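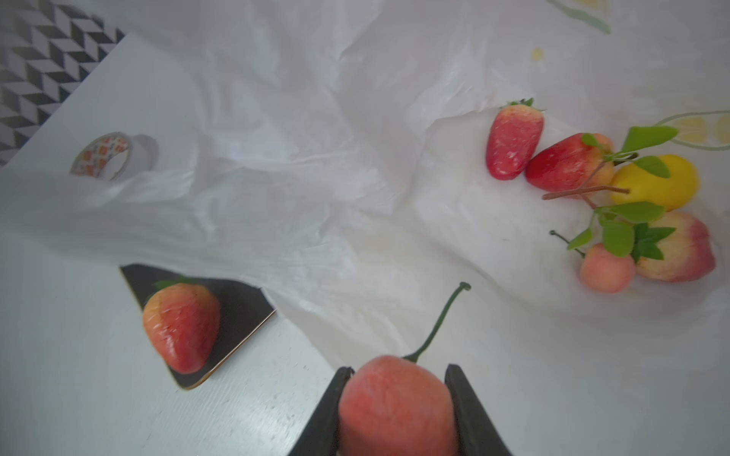
Does a peach kept in a shopping bag lose less water than one left in an open bowl?

Water loss is lower in the bag for as long as the mouth stays mostly closed. Once the mouth is spread wide, the difference becomes small, and it depends more on the air movement in the room than on the film.

Earlier work at Gourlay (Moffat and Hepburn) treated the bag as a sealed container. Shoppers seldom seal one. In the Surau household survey, most respondents set the bag on a counter and left it as it fell. We therefore report results for three mouth conditions: tied, folded over once, and open. Bag capacity and film weight were held constant. Fruit of the Anden variety was bought at commercial ripeness in March and sorted by firmness, and any fruit with broken skin was removed.

Figure 1. Artificial fruit in the mouth of an open white plastic shopping bag printed with green leaves.

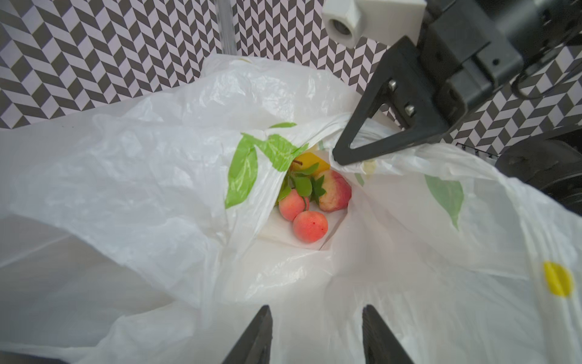
3.2 Storage conditions and weighing

Each bag was stored for 84 hours in a room without direct sunlight. Fruit was weighed singly at the start and at the end, on a balance with a capacity of 1000 g. Bags were not moved between weighings. Condensation on the inner surface was scored by two readers (Belkadi and Geddes) who had not been told the mouth condition. Where their scores differed, the lower one was kept.

Loss is given as a percentage of starting weight. Fruit that touched the film was recorded separately from fruit that touched only other fruit, as contact with wet film may speed up skin softening without any change in weight. The full set held 400 fruits, of which 33 were dropped for mold.

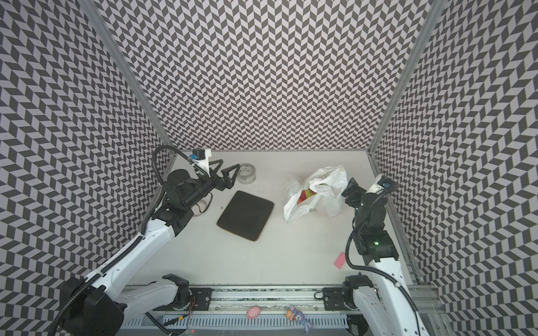 Mold was most common in the tied bags, which limits what can be said about their lower water loss. A fruit that holds its weight but spoils is of no use to the household, and we do not rank the tied condition first on weight alone. The folded condition gave a loss between the other two and showed less condensation than the tied one. Lamont's drying model, fitted in Lituvlow with its default settings, overstated the loss for open bags and was close for the folded ones. We did not test paper bags or refrigerated storage.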